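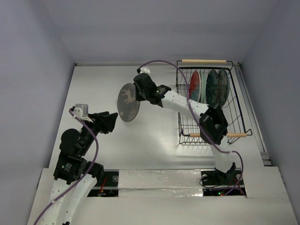
Dark grey plate with a leaping animal design, with four more plates in the rack.

Borrowing plates from the Stulham dish shelf

The dish shelf at the Stulham library reopened in February after the move to the back hallway, and borrowing has picked up faster than expected. Most of the requests are for birthdays and funerals, with a few block parties already on the calendar for summer. The rules have changed a little, so please read this even if you have borrowed before.

Anyone with a library card can take out plates, bowls, serving dishes and flatware. The loan period is now three days for weekend events and two days during the week. It used to be a full week, but sets were sitting in people's cars while other families were waiting for them. If you need more time, call the desk before the due date. Extensions are usually fine when no one else has asked for the same set.

Reservations go through Menaka Selvanayagam at the front desk. You can still walk in and take whatever is on the shelf, but larger sets go quickly and she can't promise anything on the day. Tell her how many people you are feeding and whether you need bowls. Many people forget the bowls and come back for them an hour later.

The mixed sets are the ones to ask for if you don't mind plates that don't match. They came mostly from house clearances and from the old Satti lunch counter, which closed last year and gave us its crockery. Some of it is heavy restaurant ware that stacks badly with the lighter plates. We have started packing it in separate crates with a cloth between layers. Please put it back the same way.

Chips and breakage

Things break. There is no charge for a single broken plate, and we would much prefer to hear about it than find it in the crate. A plate with a chip on the rim should not go back on the shelf, even a small chip. Put it in the bin marked for Selvaraj Haque, who looks them over. The ones he can't pass for food go to the Clurkemura garden for use under flower pots.

Larger losses are handled case by case. One borrower this winter dropped a whole crate on the ice and replaced it with a set from her own cupboard, and that was the end of it.

Please also check the backs of plates before you use them in a microwave. A few of the older pieces have metal trim that is easy to miss. Hongjun Cao has gone through the everyday sets and put a red dot on the bottom of anything with trim, but he has not yet reached the party crates. 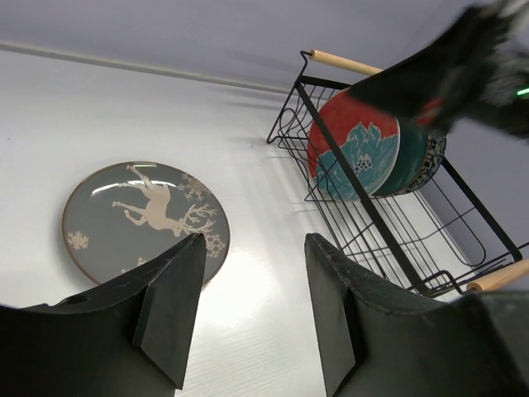

Washing before you return

Everything comes back clean. This is the rule people ask about most, so the details are below.

Hand washing is best for anything with a printed or painted design. Dishwashers wear down the color over time, and some of the patterned plates have already faded. Plain white ware can go in the machine. Dry everything fully before packing - stacked plates hold water and the crates start to smell.

Tape residue from name labels comes off with cooking oil and a soft cloth. Please don't use steel wool.

If you have no place to wash a big load, the sink in the Flodberg room can be used on return days. Bring your own towels. Ask for the key at the desk.

The next return day is Sun 25 March, in the afternoon. Tariq Memon will be at the side door with the cart. We are short on dessert plates and large serving spoons, so if you have any to give, he can take those too.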